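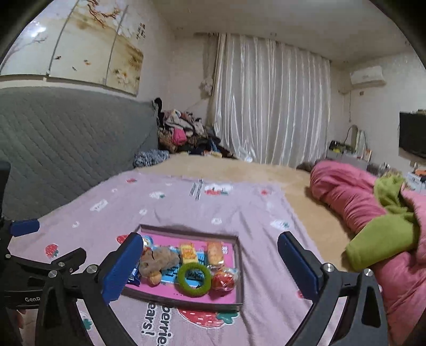 Accueil | Atelier | Tutos | Concours | Contact

Classé dans : Tutos > Club robotique > Pince à main
12 commentaires – 33 partages

Tuto : enregistrer une série « ranger la boîte » à la maison

Bon, je rédige ça vite fait entre deux cours, Frøydis m'a demandé une version écrite pour ceux qui ont raté la séance. C'est pour le projet Skatel, donc les groupes de deuxième année. Les premières années vous pouvez lire mais rien à rendre.

Objectif : 200 prises par binôme, avec la pince tenue à la main. Une prise = un objet attrapé, déplacé, lâché. Pas plus.

Ce qu'il faut

- la pince, avec ses deux patins bleus bien en place
- une boîte peu profonde, à bord bas. Couvercle, fond de tiroir, peu importe
- des petits objets de la maison. Une peluche, un snack en sachet, un petit pain emballé, des bonbons, un anneau en caoutchouc. Mélangez les mous et les durs
- une carte SD vide (vide !! vérifiez)
- une surface à plat, lit ou table

Pour le lit : tirer la couette, poser la boîte bien au milieu. Un tissu à motifs ne gêne pas du tout, Hjørdis a fait tout son lot sur un plaid à carreaux et c'est passé.

Avant de commencer

1. Nettoyer les patins. Chiffon sec, pas d'alcool, ça décolle les bords.
2. Ouvrir et fermer la pince cinq fois à fond. Si ça accroche, desserrer un peu les vis des bras, un quart de tour max.
3. Vérifier la résolution : 1280 en largeur. Le réglage saute quand la batterie est retirée.
4. Allumer le plafonnier et le laisser allumé jusqu'au bout.

La prise

Départ pince ouverte, au-dessus de la boîte, doigts vers le bas. Attendre une seconde. Descendre lentement, les deux patins de chaque coté de l'objet. Serrer. Remonter. Déplacer jusqu'à l'autre bout de la boîte, ou à côté sur le lit si vous faites la variante « sortir ». Lâcher, remonter, stop.

Lentement veut dire lentement. Le premier lot de Sølve était trop rapide, à refaire en entier.

Les emballages de bonbons glissent. Prendre par le milieu, jamais par les bouts torsadés. La peluche c'est l'inverse, n'importe où sauf au centre, sinon elle se plie et bloque la vue. Les objets plats (cartes, papiers) : laissez-les au fond, on ne les attrape pas dans cette série.

Toutes les 14 prises, on remélange le contenu à la main. Pas de rangement joli, en vrac.

Prises ratées

On garde ! L'objet tombe, vous finissez le geste, vous coupez, et vous notez R dans le tableau. Par contre si la main libre passe devant l'objectif, on supprime. Les doigts sous la pince, au bord, c'est toléré.

Nommer les fichiers

binome_piece_numero, sans accents, sans espaces. Par exemple nyberg_chambre_001. Les fichiers du genre « nouveau dossier (2) » je ne les ouvre plus.

Rendu

Dossier partagé Drorkesance, sous-dossier à votre nom, avec le tableau. Date limite le 5 novembre 2023, minuit. Gunvor lance le tri le lendemain matin et ce qui n'y est pas attendra la série suivante.

La pince se rend chargée, dans sa pochette, au local. Il n'y en a que deux pour tout le monde donc merci de ne pas la garder le weekend si vous avez fini.

Problèmes de batterie ou patin qui se décolle : voir Solveig, elle a la colle et les pièces de rechange. Pour le tableau, c'est moi. Le modèle est dans le dossier, onglet « vierge », dupliquez-le avant d'écrire dedans svp.

Tags : pince, collecte, Skatel, deuxième année

Partager | Imprimer | Article suivant : calibrer l'objectif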